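Ticket 1698: Print queue on second floor eats every third job
Opened by: Precious Radebe
Assigned to: Hammad Sandhu
Status: Closed, with reservations

Radebe, 2023-08-10, 9:12
The Kurari printer is at it again. I send three documents, I get two. The queue says all three printed. I have checked the tray, the floor and the recycling bin.

Sandhu, 9:40
Restarted the spooler. Cleared 587 stuck jobs, the oldest from April, titled "URGENT parking". Please try again.

Radebe, 9:51
Two out of three. It skipped the color one.

Sandhu, 10:30
Driver was four versions behind. Updated. Sent a test job at full color, it came out on the first go – which proves nothing, but I enjoyed it.
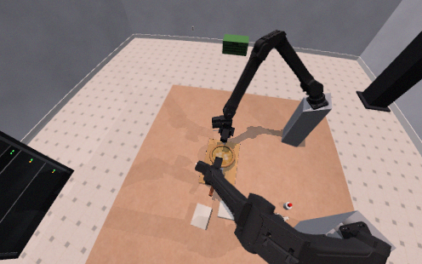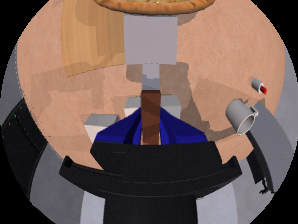
Arms on the orange-brown mat, then pizza and spatula.

Radebe, 10:44
Very nice. Mine still didn't print.

Sandhu, 11:20
Found something. Your account has a color quota of 102 pages a month and you are at 102. The printer drops anything over the limit and reports success. The setting is called "Silent courtesy mode."

Radebe, 11:23
Who turned that on?

Sandhu, 11:31
The log says Renato Pereyra, who left before I started. Mode is now off. Quota raised to 3,000, same as accounting.

Botha, 11:58
Why does accounting get 3,000?

Sandhu, 12:02
Separate ticket, please.

Radebe, 1:15
All three printed. The color one is slightly pink, but I can live with pink.

Sandhu, 1:20
Closing. Magenta is on order.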